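From: Leonie Ostermann
To: fisar-users
Date: Thursday, March 27, 2025
Subject: Re: Fisar drops attachments on import

Amnuay Paisan wrote:
> Since the January build, Fisar skips attachments
> in any folder over 1,000 messages. Can anyone
> confirm on Silside?

Confirmed on Silside, build 515. Text parts import, image parts do not. Raising the batch limit to 70 made no difference. With the limit at 4, image parts import as well.
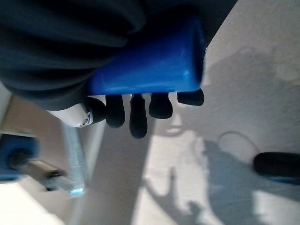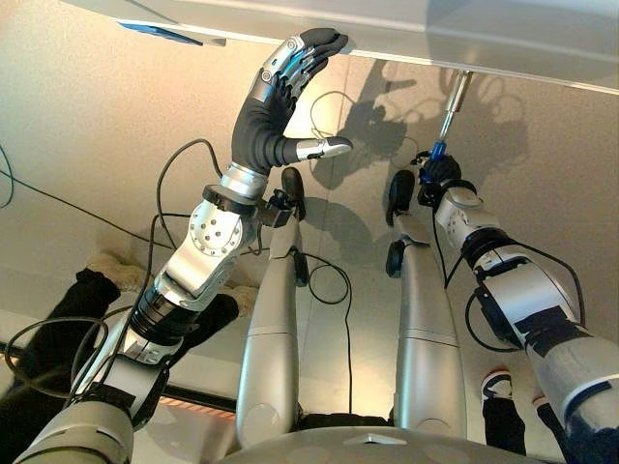 Blue cylinder (first), white panel (second).

The index still has to be rebuilt by hand afterward. I have not tried Meluleck. If you have a box running it, please send me the import log with debug on.

Leonie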